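3. Setting up the choir for concert day

Read section 2 first (music folders and part lists). Section 3 covers the hall, from keys in the door to the first note. Last revised December 20, 2018, after the Räsänen concert.

3.1 Before you leave home

1. Ring the hall. Confirm the door code, the heating and who has the piano key. Do this the day before, not from the car.
2. Print two copies of the standing plan. One for the door, one for the conductor's stand.
3. Pack the kit box: gaffer tape, pencils, spare black folders, stand lights, batteries, safety pins, throat lozenges.
4. Check that the soloists' water is on somebody's list. It won't be on yours.

Note: Gikuvik hall has no parking after 4. Unload at the side lane and move your car strait away.

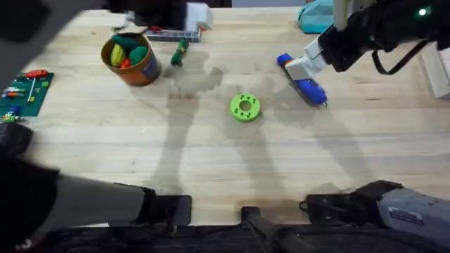
3.2 Risers and chairs

1. Sweep the stage. Quick once-over is fine.
2. Back row of risers first, then work forward. Lock every leg before anybody steps up.
3. Leave a gap centre front for the soloists. Wide enough for a long dress.
4. Basses and tenors at the back, altos right, sopranos left, as the conductor sees it. Filley likes it the other way round for the slow pieces — check the program.
5. Chairs for anyone who can't stand the whole first half. End of row, never in the middle.

CAUTION: Two people to lift a riser. Always. Lift from the long sides and keep fingers clear of the hinge.

CAUTION: No tape on the varnished floor at Hotuvero. Use the rubber mats in the cupboard under the stairs.

3.3 Piano and pitch

1. Brakes off, roll it, brakes on. Push from the side, not the keyboard end.
2. Lid on short stick for choir, full stick for solo items.
3. Tuner needs the room quiet for almost an hour. Nothing else gets moved while that's happening, including chairs.
4. Play the starting notes for each unaccompanied piece and make sure whoever is giving pitch can hear them from the back row. 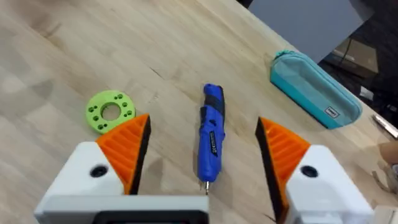

Fig. 3. Blue cordless screwdriver, teal pencil case and green ring on the table.

3.4 Stand lights

1. One light per stand for the players. Fresh batteries, every concert. Don't trust the old ones.
2. Clip to the top edge, angle down. Sit in the front row and look — if it's in your eyes, it's in the audience's eyes.
3. Cables behind the stands and taped flat. Mats at Hotuvero, see above.

3.5 Warm-up and walk-on

1. Call time is on the sheet. Doors stay shut untill warm-up is over.
2. Sing the opening page and the last page on stage. Skip the middle, save the voices.
3. Practise the walk-on once, with folders. Back row leads. Folder in the outside hand.
4. Phones off, and that means watches too.
5. Oona Lindqvist gives the nod from the wings. Don't move before it.

Note: if a singer feels faint, sit down on the riser. Neighbours close up the gap and keep going. Water is left side of the stage.

For packing down see section 4. Risers go back in reverse order, front row first.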